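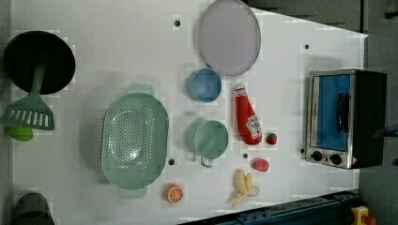

Glória Barros told the Pinthorpe players in her first week that she would not pick a team on what they had done for the last coach. Two of them had started every match for three seasons. By October both were on the bench, and the local paper was asking whether she had lost the dressing room.

Chapter 6
Taking Over a Team

6.1 The first month

A coach who joins a club in the middle of its life inherits more than a squad. There are training habits, friendships, old arguments, a way of talking to referees, and a captain chosen by somebody else. The first month is mostly spent finding out which of these matter.

Barros took the Pinthorpe job after a season in which the team had finished second from the bottom. She kept the training nights the same and changed what was done in them. Under the previous coach, sessions had opened with long runs and closed with a full-size game. She dropped the runs and put the game first, while players were fresh. Several of the older players disliked this and told her so. She let the complaints go on for a few weeks before she answered them, and by then the younger players had taken to the new order and the matter was settled without a meeting.

Her approach should be compared with that of Poul Norðdahl at Halász, whose case is taken up again in Chapter 9. Norðdahl changed almost nothing until the winter break. He attended sessions, took notes, and left the drills to the assistant coach who had been there for years. Supporters found this hard to accept. Halász lost heavily at home to Jokel in front of a crowd of 1069, and he was asked afterward what exactly he was being paid to do. He replied that he was learning the players' names. The remark was not well received, though his contract was later extended.

6.2 What the squad wants to know

Players under a new coach usually want answers to a small number of questions. Will I play? Where will I play? Does what I did last year count? A coach may not be able to answer the first two early on, but the third can be answered on the first day, and delay tends to be read as a no.

Older players often feel the change most. A defender of 34 with one season left has less time to win a place back than a defender of 20. In Pinthorpe's case, one of the two benched players asked for a transfer and the other stayed, came on as a substitute in the 61st minute of a cup match, and kept his place for the next game. Barros had spoken to both of them in private before the first team sheet went up. She did not speak to the press about either.

6.3 Staff already in place

Assistant coaches, trainers and equipment staff are sometimes replaced along with the head coach and sometimes kept. Where they are kept, the new coach should settle early who runs warm-ups, who speaks at halftime, and who tells a player that he has been left out. Confusion over the last of these causes more trouble than the other two. At Halász the assistant had always done it by phone on Friday evening. Norðdahl let this continue until a player arrived for an away match without having been told, and from then on he made the calls himself.

Section 6.4 looks at the choice of captain. Before reading it, write down who chooses the captain in a team you know, and when the choice was last changed.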